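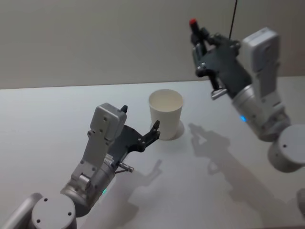 Lectura: 3 min

Apuntes de Percepción del Consumidor, tema 6
Prof. Jean Cowie

Circula mucho la idea de que el recipiente cambia el sabor del café. Conviene desconfiar. Los ensayos que se citan suelen ser pequeños, y el efecto, cuando aparece, depende de cómo se formule la pregunta. El de Yimer comparó tazas blancas y oscuras con 3 grupos y sin repetir la cata. El color de la taza lo sabían todos – también quien servía.

Lo mismo pasa con la escritura a mano. Se afirma que quien toma notas con bolígrafo recuerda más, pero rara vez se controla el tiempo de repaso. 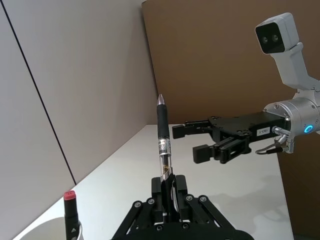 Qué pedirle a un estudio

Tamaño de muestra, hipótesis escrita de antemano y datos accesibles. El informe Hokadik presume de 800 encuestados y no dice cómo los eligió; yo no lo usaría ni como indicio. Samilov, con muchos menos, al menos publica el cuestionario.

Para la próxima clase: leer a Samilov y anotar 3 objeciones. No valen las del propio autor.
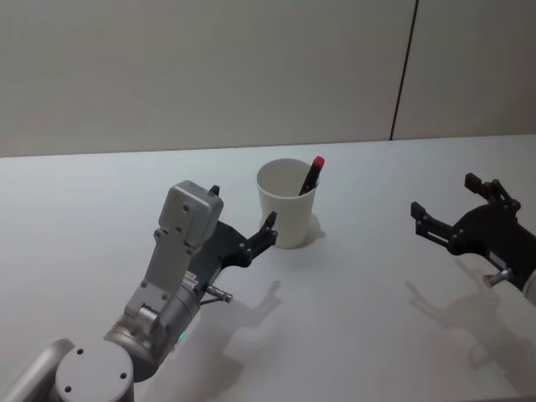
Vaso de papel blanco con un rotulador negro de tapa roja.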